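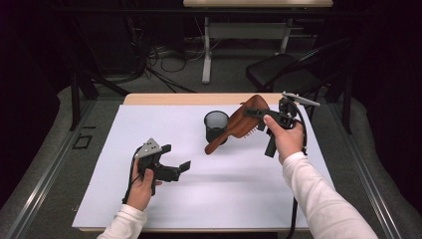 Wooden paddle brush with dark bristles, over the white board.

About Conden

Conden makes and repairs wooden hairbrushes. The workshop is in Cluvholm, in a single-story building on the east side of the rail yard. We sell to salons, to a small number of shops, and directly to people who write to us. Repair accounts for slightly less than half of the work in most months.

The company was started by Fouad Hegazy, who had worked as a pattern maker and had been turning handles for other brush makers in his spare time. Shufen Han joined when the first salon order came in and took over everything to do with pads and bristles. The two of them still divide the work along that line: wood on one side of the building, bristles on the other.

What we make

The main product is the paddle brush. A paddle brush has a wide, flat head and a long handle, and it is used on medium to long hair for detangling and smoothing. The width of the head spreads the load over more hair per stroke, which keeps the pull at any one bristle low. The head carries a flexible pad, and the bristles are set in the pad so that each one can tilt a little when it meets a knot and come back afterward.

We make two paddle models.

Makhubela is the full-size brush. The body is beech, cut from one piece, 57 mm longer than our small brush. The handle is rounded along its full length with no flat on the underside. Salons asked for this because a stylist rolls the handle between the fingers all day, and an edge becomes a sore spot by the afternoon. The pad is natural rubber with a vent hole.

Gratside is the small brush. It is 182 mm from end to end and fits in most handbags. The body is also beech. The pad is the same rubber, cut smaller, and the bristles are the same type as on the large brush but set closer together toward the outside of the head.

Both models are available with nylon pins, boar bristle, or a mix of the two. Nylon pins go through thick hair down to the scalp. Boar bristle is softer and shorter in reach, and it moves oil from the roots along the hair. The mix is the one we sell most of. People with very fine hair usually do better with boar alone, and people with tight curls are generally better served by a comb. We say so when they ask.

How a brush is made

Beech arrives as planed boards and is stored indoors until its moisture content has settled. We cut blanks with the grain running the length of the brush. A blank with the grain running out at the neck is rejected, as the neck is the thinnest section and is where a brush breaks when it is dropped.

Blanks are run in batches of 500. Each blank is shaped, the recess for the pad is routed, and the body is sanded through four grits. Suryani Sembiring does the final sanding by hand, working from the head toward the end of the handle. She raises the grain with a damp cloth between the last two grits. Without that step the surface goes rough the first time it gets wet.

The finish is hardening oil, two coats, wiped on and wiped off. We tried a hard lacquer in the early batches. It looked good when new and cracked at the neck after some months of bathroom humidity, and a cracked lacquer cannot be repaired locally. Oil can be renewed by the owner with a rag.

Pads are fitted last. The rim of the pad goes into a groove around the recess and is held by tension, without glue. This makes the pad removable, and the rest of our repair work depends on it. The groove depth is checked on every body. If it is too shallow the pad lifts at the corners in use, and if it is too deep the pad goes slack and the bristles lean.

Inspection

Finished brushes are looked at over a white board laid on a wooden table. The white surface is matte and shows up loose bristles, wood dust, and oil marks that would be lost against wood grain. The inspector checks the following:

Bristle rows. Viewed along the length of the head, the rows should be straight. A bristle that leans out of line usually means it was not pushed fully home through the pad.

Bristle height. A straightedge is laid across the tips. The pad is slightly domed, so the middle rows stand higher than the outer rows by a set amount.

Pad seat. A thumbnail is run around the rim. There should be no gap and no movement.

Vent hole. It should be open. A blocked vent makes the pad stiff and noisy.

Neck and handle. The surface is checked by feel, eyes closed or looking elsewhere. Fingers find a sanding ridge faster than eyes do.

Balance. The brush is rested across one finger at the neck. The head should drop slowly.

Jinfeng Peng runs inspection and keeps the reject shelf. Bodies that fail for grain or shape go into the stove that heats the sanding room. Pads that fail are cut up for test pieces. Brushes with a cosmetic fault only, such as a dark streak in the wood, are sold from the front counter at a lower price and are otherwise the same as the rest.

Repair

We repair our own brushes for as long as we hold the parts, and we currently hold parts for every model we have made. We also take wooden paddle brushes from other makers, provided the pad can be removed without cutting into the wood.

The most common job is a new pad. Rubber hardens with age, heat, and hair products, and after some years it splits along a row of bristles. A pad replacement includes a new set of bristles, cleaning of the recess, and a light sanding and re-oiling of the body.

The second most common job is water damage. A brush that has been left standing head-down in a wet sink takes water in around the rim. The wood in the recess turns gray and then soft. If the soft layer is thin we scrape it back, dry the body slowly, and seal it. If it has gone deeper than the groove, the body is finished and we send it back with a note and no charge.

We do not glue broken necks. The joint is too small for the load, and the repair fails without warning.

To send in a brush, remove the hair, wrap the brush in paper, and put your name and return address inside the box. Plastic bags are best avoided, particularly when the brush is damp. Szu-yu Tsai opens the parcels, writes to each owner with a price, and holds the brush until the owner replies. Turnaround is slower from October until the end of the winter, when salon orders take up most of the bench.

Care

The instructions below are printed on the card in each box and are repeated here for people who have lost the card.

Pull hair out of the bristles after each use, or at least once a week. Use the end of a tail comb and lift from the base of the rows.

To wash, mix a little mild shampoo in a bowl of lukewarm water. Dip the bristles only. Keep the pad rim above the water line. Work a soft toothbrush between the rows, then wipe the bristles with a clean damp cloth.

Dry with the bristles facing down on a towel, with the handle supported so that air reaches the pad. Allow a full night. Do not use a hair dryer on the pad or put the brush on a radiator.

Re-oil the wood when it looks pale or feels dry. Any food-safe hardening oil will do. Apply a few drops with a lint-free cloth, wait ten minutes, and wipe off everything that has not soaked in. Keep the oil off the rubber. Spread the used cloth flat outdoors to dry before throwing it away, as oily cloths can heat up when bunched.

Do not use alcohol-based cleaners. Salons that need to disinfect between clients should ask us for the version with the sealed body and nylon pins, which will tolerate the usual salon solutions for short contact times. Boar bristle will not.

Materials and suppliers

The beech comes from one sawmill, which also supplies our packing crates. Rubber pads are molded to our drawings. Nylon pins are bought in, with rounded tips formed from the pin itself. We do not use pins with glued-on ball tips, since the balls come off and leave a sharp end. Boar bristle is bought by length grade and sorted again when it arrives.

Boxes are plain board with a paper label. The model name and the bristle type are stamped on the end.

Visiting

The front counter is open in the mornings. It has one of each model to try, including left-over sizes that are no longer in the catalog, and repairs can be dropped off without an appointment. Sample brushes are washed at closing time, so the ones on the rack may still be drying if you come in early. The workshop itself is closed to visitors while the router is running.

Salons placing a first order can borrow a set of both models in all three bristle types for two weeks. Ask for Szu-yu at the counter or write to the workshop address on the contact page. Please state the hair types you mostly work with and whether you need the sealed body.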